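Unit 3: Storing Things at Home
Handout, Dace Petrauskas

Store items where they are first used. Mugs and cups go near the kettle — on a small tiered shelf if the counter is short.
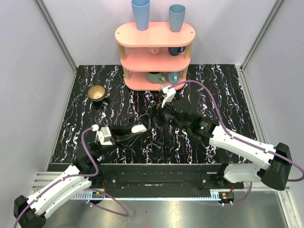 Weight and reach

Heavy pans go between knee and shoulder height. Keep light or rarely used items higher up. Label anything in a closed box.

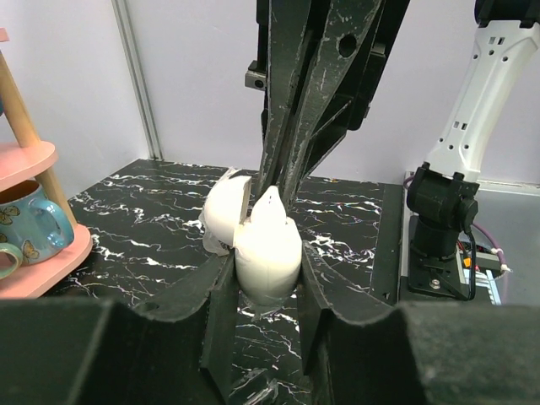 Check dates on dry goods every April. For next class, read the Pileck chapter and sketch one cupboard at home.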